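3.2 What the secondary market does with a reissue

Collectors talk about reissues a lot, and what they say pulls in two directions. One camp expects a fresh run of an old toy to sink the price of the first run. The other camp swears that a reissue wakes up a sleeping line and sends everybody hunting for the originals. We were delighted to find that the sales records can tell the two stories apart, at least for the four lines we followed: Gridelden, Lomwood, Marwat and Fendgate.

Our sample holds 146 completed sales of first-run figures, all of them loose or boxed examples with the seller's condition notes attached. We logged them over 52 weeks, starting in September, and left out auctions that closed without a bid. Repaired figures stayed in, provided the repair was stated. Lots with more than one figure were dropped, which hurt a little (some of the Marwat lots were wonderful), but there was no fair way to split a price across a shoebox of parts.

The Gridelden line is the cleanest case. Its largest figure, the walking fortress, was reissued in the eleventh week of our window, from the original molds and with only the sticker sheet redrawn. Loose originals with missing parts lost value almost at once. Boxed originals with the paperwork held steady for the rest of the year, and the best of them closed at $1000, the highest price in the whole sample. We had not expected the gap between the two groups to open so fast — it was plain to see within three weeks.

Completeness seems to be doing most of the work. A buyer who only wants the toy on a shelf can now get a crisp new one, and a worn original missing its antenna has little left to offer that person. A buyer who wants the 1980s object, box and all, is shopping for something the reissue can't supply. 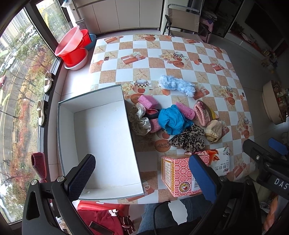

Figure 4. Open box on a table with a printed cloth.

Does a reissue lower the price of an original that still has its box?

In the Gridelden sales it did not, and boxed originals kept their price through the last week we logged, while loose and incomplete ones fell.

Lomwood behaved in much the same way, though with fewer sales to lean on. Fendgate was the surprise, and a very enjoyable one to work through. Only 23 of our sales came from that line, and nearly all of them closed after its reissue was announced but before any new figures shipped. Prices rose for every grade, even for figures with cracked hips and yellowed chest plates. The announcement alone brought old fans back, and for a short time there was nothing new for them to buy. We would love to see this stretch between announcement and shipping studied in a bigger line.

Marwat had no reissue during the window, so it served as our comparison line. Its prices drifted up and down with no clear direction, and boxed and loose figures moved together. That gives us some comfort that the split in the Gridelden prices was not just a change in mood across the whole hobby.

Two cautions apply. Condition notes are written by sellers, and "excellent" covers a great deal of ground — we regraded from the listing text where we could, using the scale in Section 2.4. Private sales at shows are missing altogether, and dealers tell us that the finest boxed pieces often change hands that way. Section 3.3 takes up the question of replacement parts, where the reissues had an effect on originals that we had not planned to measure at all.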